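Notes from the Table: Cloths, Flowers and the Folding Evening

I have been meaning to write this one since March, when Ntombi Motaung brought her grandmother's table linens to our get-together at Buthelezi and we all ended up talking about cloths for so long that the tea went cold and had to be made again. It has taken me until now to put it down properly, and I hope those of you who asked for "the folding piece" will forgive the wait (and will forgive me for wandering a little, which you know I will).

I grew up in a house where the table was never left bare. My mother had a drawer under the kitchen window, and in it were the cloths for every day, the cloths for visitors, and one very stiff cream one that came out for birthdays and went straight back in the wash afterward. We children were allowed to set the everyday ones. I remember being very proud of getting the corners to hang evenly, and very cross when my brother pulled his chair in and undid it all.

My own table these days is small, and a full cloth swamps it. So I have come around to something simpler, a folded cloth laid on the bare top with a few stems next to it. It takes a couple of minutes, it leaves most of the table free for plates and elbows, and I can lift it away in one go when the soup arrives. I have done it with dish towels, with a scarf, and once with a pillowcase when my sister-in-law turned up early.

Checks are my favorite for this. A plaid tells you where to fold, you see! You follow one of the lines across, press it down with the side of your hand, then follow another line the other way, and the edges meet without any fuss. Plain linen is lovely too, but it shows every wobble, and I find I am forever opening it out and starting over. If your cloth is a springy one, fold it the night before and leave it under a couple of heavy books. Cookbooks do nicely.

Now, flowers. I know some of you feel strongly about artificial ones, and I used to be on your side. My aunt kept a dusty orange arrangement on top of her television for 30 years and I thought it was the saddest thing in the world. But the better ones are very pretty, and in the cold months when the garden has nothing to offer I am glad to have a bunch put by. Choose soft colors. Whites and pale purples sit well with almost any cloth, and they are especially nice with navy or gray, where a bright red would shout. Bend the stems a little before you put them down, and let them lie loosely on their side. Standing them up in a vase on a small table only means that everybody talks around them.

To dust them, I shake mine in a paper bag with a spoonful of salt, which is an old trick from Delwyn Tawhiri's mother. Then a quick wipe of the leaves with a damp cloth and they go back in their box until wanted. 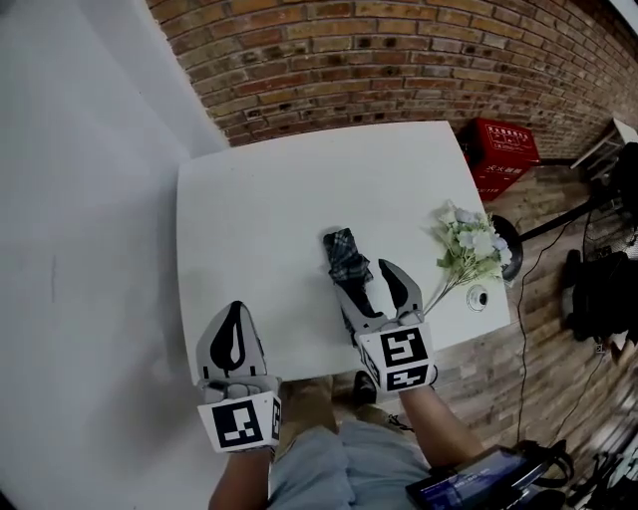
Delwyn Tawhiri's mother would be pleased to know how many of you have already written to ask about that salt, and I have promised to pass it on.

A white table is the easiest of all to dress, by the way. A dark checked cloth stands out beautifully on it, and pale blossoms with green leaves keep the whole thing from looking severe. I like the cloth near the middle and the flowers over to the right, with the stems slanting back toward it. Try it the other way around if you are left-handed, and see which suits you.

Our next folding evening is at Buthelezi again, in the same room as before. Bring 2 cloths if you can, one you like and one that has always given you trouble, and we will see what can be done with the second. Ntombi has offered to bring the linens back for anyone who missed them, and there will be cake, and hotter tea this time.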